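Subject: Re: [woolly-list] Diamonds that won't stand up (and a bit on the Rumis cowl)
Date: Saturday, 9:40 pm

Hello all,

Catching up on the list with a cup of tea, and I was so pleased to see this one come through, as I've had almost the same cowl on and off the needles since March.

On Saturday afternoon a list member wrote:

> I'm up to the second repeat of the big cowl and my diamonds look like
> mush. You can find them if you hold the thing up to the window, but
> from across the room it could be plain stocking stitch. I'm using the
> Grinddale 4-ply in charcoal, 210 metres to the ball, on 3 mm needles,
> 168 stitches in the round.
>
> My questions:
>
> Is it the colour? The shop in Dristemton did warn me off the dark one
> but I loved it.
>
> Would it help to work the lines through the back loop?
>
> And has anybody blocked this yarn hard? The band says to dry it flat
> and not much else. I really don't want to rip back if a good soak will
> sort it out.
>
> Also, my tension goes all over the place at the crossings. There are
> little holes on the left-leaning side only. Very annoying!

First of all, please don't rip back yet! Two repeats isn't much fabric, and twisted lines always look feeble until there's enough above and below them to pull against. My own first band looked like something I'd washed by mistake.

The colour is part of it, yes. Charcoal eats shadows, and shadows are what you're relying on when the pattern is all in one shade. But I've seen black aran jumpers where every cable jumped out at you from the other side of a hall, so it can be done. You just have to give the dark yarn more help than you'd give a cream one.

The through-the-back-loop question is the one I got excited about. Yes, yes, do it! Twist the line stitches on every round, including the plain rounds between the crossings. A lot of patterns only have you twist them when they travel, and then the line goes slack for a round and perks up again on the next. It's slower going and it does make your hands a bit cross, but the line comes up round and firm like a piece of cord. I did one band each way so I could compare, and I would never go back.

The other thing is what you put inside the diamonds. The chart has stocking stitch inside and stocking stitch outside, so the lines are sitting on a surface that is already as high as they are. Try purling the insides. All of them, every diamond, so the only knit stitches left are the lines themselves. The purl ground sinks away and the mesh is left standing on top of it. In the round this does mean a great deal of purling, and I know some of you would sooner do the dishes, so you could turn the whole thing inside out and work it as knit, following the chart in reverse. I tried that for an evening and lost my place so badly that I went back to purling.

Now the holes on the left-leaning side. I have these too! When the crossing leans right, you knit the second stitch first and the yarn has a short trip. On the left lean, if you go in behind and knit the second one through the back, the first stitch gets stretched right out while you're rummaging about. What fixed it for me was to slip both stitches knitwise, one after the other, pop them back on the left needle, and then do the crossing. It takes a moment longer and they come out much tidier. A gentle tug on the first stitch of the next round also helps, but don't strangle it or you'll get a pucker in place of the hole.

On the size of the repeat: 168 is a lovely number for this, as it will divide by 8 and by 12, so you can change the diamonds without changing your cast-on. If you're on the 12-stitch version, have a go at the 8. Small diamonds hold each other up. The big ones have a lot of flat floor in the middle and in a 4-ply they tend to sag, particularly in something that gets pulled over a head twice a day. I've gone to the 8 for mine and it looks like a different pattern, much more like netting.

Blocking. I haven't used the Grinddale, so someone else will have to answer for that exact yarn (please do, I'd love to know). My cowl is in Rumis, the springy one, and I soaked it and then did almost nothing to it. Patted it into shape on a towel, no pins at all. Pins will flatten a raised pattern faster than anything. If you do feel the need to stretch it, stretch it across your hands while it's damp and let it jump back. I'd do a swatch first and leave it a full day before deciding anything. Mine looked limp in the evening and had plumped up beautifully by breakfast.

For those who asked last time, the cast-on I used is the stretchy one from the Czerwiński booklet, the old stapled one with the mittens on the front. It's page after page of tiny charts and no pictures of your hands, but the written notes are very good once you've got used to them. The edging in there would suit a diamond cowl very nicely too. There's a narrow garter band that stops the bottom from rolling and doesn't shout over the pattern.

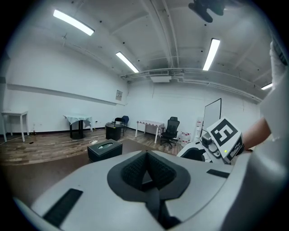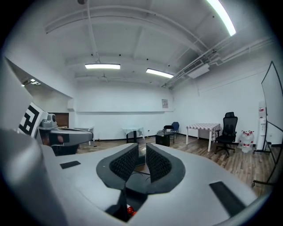
The purl ground is where I'd put my effort if you only change one thing. Do even a few rounds of it before you decide the yarn is wrong. What I'm after in my own is a surface where you could run your thumb across and feel every line, with each diamond a small hollow. The black foam pad in the first picture is very close to it – a raised diamond mesh, all in the one dark colour, and you can still pick out the pattern. So I don't think charcoal has to be a lost cause! I've scribbled "like the pad" beside my chart, which will puzzle whoever gets my knitting bag after me.

A few odds and ends while I'm here. If you're working twisted stitches on every round, your fabric will draw in more than you expect. Mine came up snug enough that I went up a needle size for the top section, and I wish I'd done that from the start. So measure after the first full band of diamonds, with the stitches spread over a long cable or onto some waste yarn. Measuring it scrunched up on a short circular told me nothing.

Markers: I put one at the start of every repeat for the first few bands, in two colours, and then took them all out except the one at the beginning of the round. Once the purl ground is there you can read where you are straight off the knitting. Remember that on the half-drop rounds the crossing lands right across the marker, so you have to shift it over a stitch and shift it back again. That's where I made nearly all my mistakes.

Would anyone like the 8-stitch chart typed out? I've only got it in pencil at the moment but it isn't long, and I'm happy to send it to the list as plain text so that it comes through for everybody. And if anyone has tried this mesh in two colours, with the lines in one and the ground in the other, I would dearly love to hear how you carried the yarn behind. I've got 3 odd balls of the Rumis left in a mustard and I'm itching to use them.

Happy knitting, and do post how the second go turns out!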